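The Slow Bus to Rastside

I gave up my car in February, and people have been asking me how I'm coping ever since, in the kind of voice you'd use on somebody with a cast. I'm coping fine, thanks! I've taken up the 36.

The 36 is the bus that leaves Udbridge from outside the old Carroll building and wanders off toward Rastside by way of every cul-de-sac in the county. There's a faster one. It takes the highway and gets you there in 40 minutes, and I took it twice and remember nothing about either trip. The 36 needs almost twice that on a good day, and I could draw you most of the route from memory (badly, but I could).

You start with the hill. Everybody leans forward a little going up it, as if that helps, and the engine makes a noise like a cow that's been asked to move. Then you're up past the water tower, and if you're on the left side you get the whole river for maybe ten seconds before a furniture warehouse takes it away again. Sit on the left. I can't say that strongly enough.

After that come the long flat bits, where I used to get bored and now mostly look into windows. It's a nosy person's bus. You crawl along at the height of other people's lives, past dens and garages, before the driver lets off the brake.

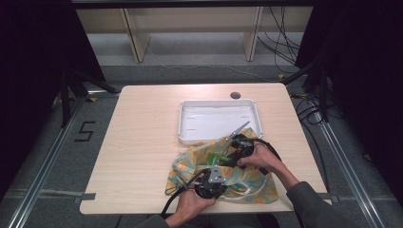 My sister, who drives everywhere, read that part over my shoulder and told me I'd left out the waiting, and that any fool can love a bus once they're sitting on it. Fair enough. The stop at Onditz has no shelter, no bench and a timetable that has faded to the color of weak tea. I've stood there in sleet, talking to a stranger about gutters, while two buses went by on the other side of the road.

But I've gotten better at waiting, too. I keep a paperback in my coat that I'm only allowed to read at bus stops, so I'm eight chapters into a mystery I started in the winter and I've forgotten who the dead man was. I know which bakery will sell you the ends of things after four o'clock. I've learned that the driver on the late run will hold the doors if you wave with your whole arm, and won't if you just sort of lift a hand.

Then there's the money. I put what I used to spend on gas, parking and that awful transmission into a separate account, and when I last looked it had 2474 dollars in it. My plan was to be sensible about that. My current plan is a new kitchen floor and some very good boots — the stop at Onditz floods.

If you want to try it, go in the late afternoon, when the school crowd has thinned out and the sun's coming in low across the fields. Bring a snack. The return ticket is good all day, and the last 36 back leaves Rastside a little after nine, from the stop across from the laundromat.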